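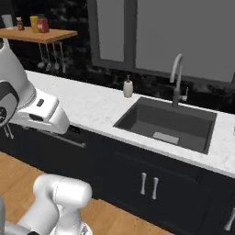 Simulated kitchens draw a crowd at Bukell open day

Rultbridge, September 28, 2024

Print this page | E-mail this to a friend

Full house at Bukell's unit on the Hokstead road this morning. Doors at ten, queue back to the bus stop by quarter past. The firm writes software that lets robot arms practise household jobs on a computer before anyone lets them near a real worktop, and this was the first time the public had been let in to see it.

Main draw was Morsy, the firm's kitchen simulator. Visitors sat at one of 8 desks, picked a room from the menu and watched a white arm at work among the cupboards. Kitchens come with a sink and tap, shelves, cookers, the usual bits. Staff say there are 3,000 layouts in the library, of which 800 were added since April.

Each session lasted five minutes, then up you get and let the next one have a go. Some of the younger visitors went straight to the back of the queue and came round again.

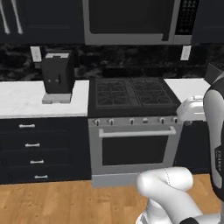 Arms can be driven by hand with a small controller or left to run a program. Most people wanted to drive. Harder than it looks, was the general verdict, and the staff agreed. Getting the wrist round a corner without clouting a cabinet door takes alot of practice, though a knock on screen costs nothing and the room can be reset with one key.

Talks upstairs at eleven and two. The first covered how the rooms are drawn up, with different worktops, cupboard colours and appliances swapped in so the software doesn't get used to just one kitchen. The second was mostly questions. Will it do the ironing? Not yet. When can we buy one? Bukell doesn't sell robots, only the software, and several people seemed put out by this.

Tea and cakes ran out before one. Parking was poor and the overflow field was shut becuase of the mud, so a few cars ended up on the verge.

Bukell hopes to hold another open day in the spring. Entry will be free again but places will have to be booked, details on the noticeboard at Rultbridge library once the date is settled.

Contact the newsdesk | Copyright Rultbridge News 2024 | Back to top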